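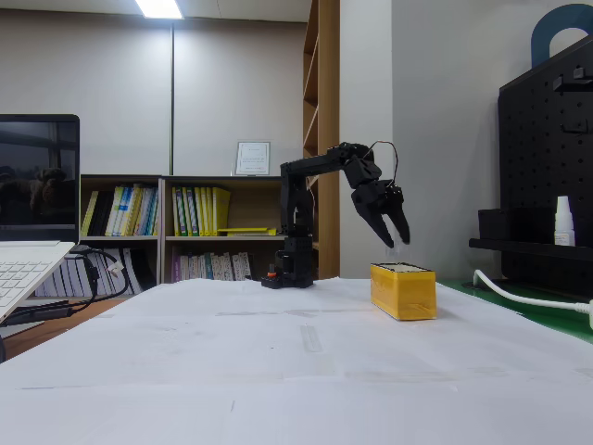 Workshop & Craft Room > Table Coverings

Kiani Table Paper, 90 cm Roll

By Sharada Kandasamy
November
2 min read

Kiani is a plain white paper for covering work tables. It comes on a 90 cm wide roll, 108 m long, and is sold in single rolls or in boxes of four. The surface is uncoated, so pencil, marker and glue all take to it without beading. There is no print, no grid and no watermark.

The paper is heavy enough to lie flat once it has been unrolled for a few minutes. On wider tables, lay two lengths side by side and overlap them by the width of a hand. Low-tack tape along the underside of the table edge holds it well – staples tear it.

Kiani is meant for dry work and light gluing. Thin paint will soak through if it is left to pool, so for watercolor or dye put the Lonska lined sheet underneath. Spilled glue should be left to dry before the paper is lifted.

Ordering

Single roll: item 2157
Box of four: item 2432

Both fit the Zenar wall cutter and the older Zenar bench stand. The cardboard core is the same size as on our brown kraft rolls, so no adapter is needed. The cutter is sold separately.

Orders ship from our Andstead warehouse. Boxes of four go by freight and need someone at the door to sign. Opened rolls can't be returned, but we will send a small sample on request – write to Vignesh Acharya on the sales desk and say which table size you are covering.

Storage

Keep rolls upright in a dry room, in their sleeve. Paper stored on its side for a long time gets a flat spot and feeds unevenly through the cutter. Clean offcuts can go in with ordinary paper recycling.

Last updated: November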